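Bin picking cell: arm slows down or stops at the far wall, hose dress keeps snagging

Posted by Skomov, 03/08/2021

We have a KUKA arm picking long rectangular blocks out of a metal bin with sloping sides. It ran nicely all through July, but now it faults on maybe one pick in 50 when it goes for anything close to a wall. The cables and the hose are tied together in big loops near the wrist and I think they're rubbing. The bin is clamped to a wooden table. Where would you start? I don't want to reteach everything if I can help it.

2 answers

Hoarau
Check the payload data. Ours was wrong for months.

Enikő Sárközi
Oh, I love this sort of job! Start with the loops, before you touch the program. Put the arm in manual at low speed, drive it to the worst corner of the bin and turn the last axis all the way one way, then all the way back. Watch the hose the whole time. If it goes tight or flattens at either end you've found your fault, or at least half of it. I gave mine another 90 mm of slack and moved one tie further back up the arm - lovely difference, and it took less time than making the tea.

Then look at the bin. A clamped bin creeps. Put tape on the table round the corners so you can see at a glance if it has shifted, and do up the clamps again before you re-measure anything.
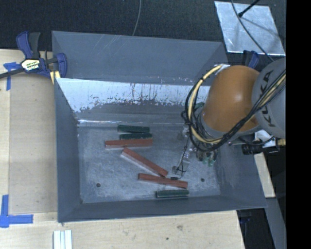

Long parts like yours are awkward when they end up lying against each other, so I'd also have the gripper come in along the short side of the block and lift straight up for the first bit before it swings away. We do 800 picks a shift like that on the Clernau cell and I clean the fingers and go over every tie at 2,000. Cut any tie that has gone stiff and put a new one on, snug but not biting into the hose.

And do Hoarau's payload check as well, it's a good one! If you changed the gripper fingers at any point the old figures will be off and the arm will think it has hit something.

Skomov
Thanks both. Fingers were changed in July, so that's first on my list, then the ties. Does the tape need to go on all four corners?

Enikő Sárközi
Two is plenty - pick opposite ones.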